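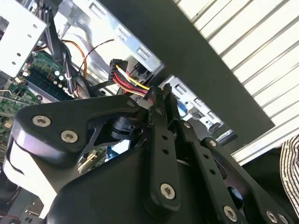 Bench notebook, October
Desktop refurb, small tower, CPU out

Started 8:40. Anas had the bench before me and left it clear apart from the screw tray, which I emptied and wiped. Case on its side, panel off and leaned against the leg of the bench. Power cord pulled and the front button held down for a few seconds before going in.

Job today is the power leads and the connectors on the board. The Tóth batch is supposed to go out as bare chassis plus board plus supply, no processor, no memory, and the buyer wants every lead seated or tied back so that nothing gets into a fan. Ticket says 4 units. I am writing up the first one in detail and will only note differences for the others.

Power leads

The short leads are the annoying ones. They come off a connector that takes its bend right at the back of the plug, and the wires have been folded the same way for years, so they push back when you try to lay them flat. Pull by the plug body, never by the wires. I know everyone knows this. There are still two leads in the scrap bin from last month with the pins pulled half out.

Order I used:

Free the loose small plugs first and lay them over toward the supply.
Check each plug for browned plastic or a pin sitting back from the others.
Main board connector next. Press the latch all the way in before pulling. If it won't come, stop and look at the latch again.
Tie back anything that has no home in this configuration.

No browned plastic on this one. One small plug was stiff and needed working side to side. Contacts looked fine under the loupe.

Supply stays in. Aurel tested it yesterday on the Lunetti tester and wrote the readings on the ticket, all within range, so I did not repeat it.
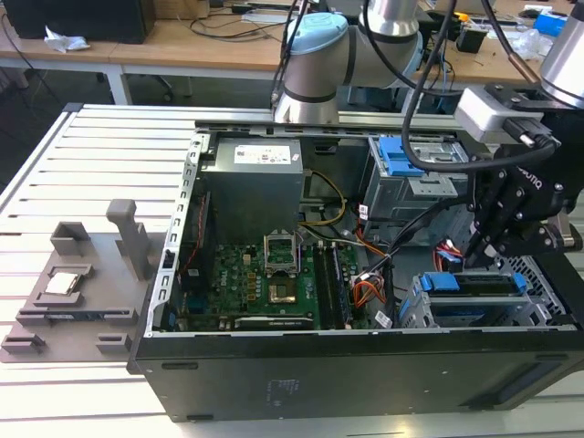 Socket and memory

Processor went into the tray with the others, paste cleaned off with the Erel wipes. I don't like those much, they leave lint on the corners, but we have a full box to get through. The Vavano ones were better and I would go back to them when this box is done.

Socket checked with the lamp held low from two sides. Any bent contact shows as a spot that shines differently from its neighbors. None found. Did a second pass with the lamp on the other side of the bench and got the same result.

I don't have a socket cover for this unit. We are short again. Until covers arrive, nothing gets passed over an open socket, no screwdrivers, no loose screws in the hand. Anas, if you pick this up after me, please put the lid of a parts box over it when you leave the bench. Order for covers is in, 60 pieces, no delivery date yet.

Memory pulled goes in the antistatic box, sorted by size. Don't mix it with the sticks that failed the test, those are in the box with the red tape.

Dust was moderate. Brush first, then short bursts of air with the fan blades held still. Most of it was packed behind the front grille, the usual place. Vacuum nozzle kept well off the board.
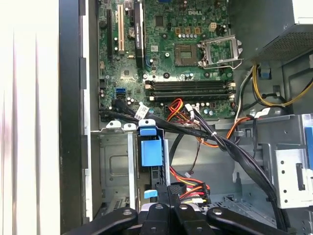
Data cables are the part of this job I would change. The work sheet says remove all of them, but the buyer's list says leave them with the chassis if they are in good order, and the two papers have disagreed since the first batch. I asked Aurel and he says follow the buyer. So the black SATA cables stay plugged into the blue ports on the board, and the existing zip tie on the bundle stays as well. What does need attention is the route: the bundle crosses the case on its way over to the side with the supply, and it should lie low enough that the panel closes without touching it. Same for the orange cable down by the white connector. Press it down by hand and see if it springs back. If it does, add a tie.

Coin cell: the ticket wants a reading for every board. Meter lead had a bad contact this morning, so I have not filled in that line. Will do it after lunch with the other meter. Anything low gets replaced, we have plenty.

Drive bays: check that the blue handles latch and release. Ones that feel loose get noted on the ticket, we do not replace them for this buyer.

Other notes

Shelf stock after this morning is 570 short screws and 256 long ones, counted by weight on the small scale. Long ones need reordering before the next batch.

The loupe has a chip on the rim. Still usable.

Ticket for unit one is open until the cell reading is in. Units two and three are on the cart under the window — the fourth is still on the shelf by the door and has not been opened.

Stopped 11:50.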